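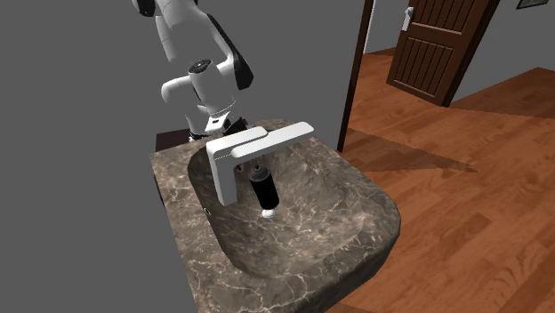
Sink scene, fingers behind the faucet, bottle under the spout.

Sim resets: what counts as a valid start?

truso_kit
Our house rules say an episode is valid if the arm starts clear of all fixtures. They don't say how clear. I have 1,096 bathroom episodes in the Sezer set and 428 start like the one at the top, fingers close to the back rim. Keep or drop?

N. Dursun
Keep them, but tag them. We wrote a minimum clearance into the Uneck rules and it goes in the episode header, measured from the collision mesh and not the visual mesh. Those two can differ a lot on a boxy faucet.

pelmet
Drop them. If a start pose wouldn't pass a safety check on a real arm, it shouldn't be in training data. That was the whole point of having a start rule.

truso_kit
There's no contact reported at step zero in any of them, for what it's worth.

pelmet
No contact is a low bar. Put some calibration error on a real arm and you're into the faucet.

N. Dursun
Then test that. Jitter the base pose, rerun the contact check, and drop the ones that fail. Throwing out 428 by eye is not a rule anyone else can repeat.

sistmont_user
Same question about the object. A can standing near the drain on a sloped bowl should be settled before you log the first frame. We step physics until velocity is under threshold, then save. Nurhan, does Uneck require that?

N. Dursun
Yes, section 3. Settle first, log second, and write the seed down.

pelmet
Fine with the jitter test if the size of the jitter is published with the set – otherwise people will pick whatever keeps their numbers up.

truso_kit
OK. Ran it with the jitter from our calibration sheet. 753 of the full set pass. The rest go in a separate folder with the tag, not deleted.

pelmet
I'd still delete them.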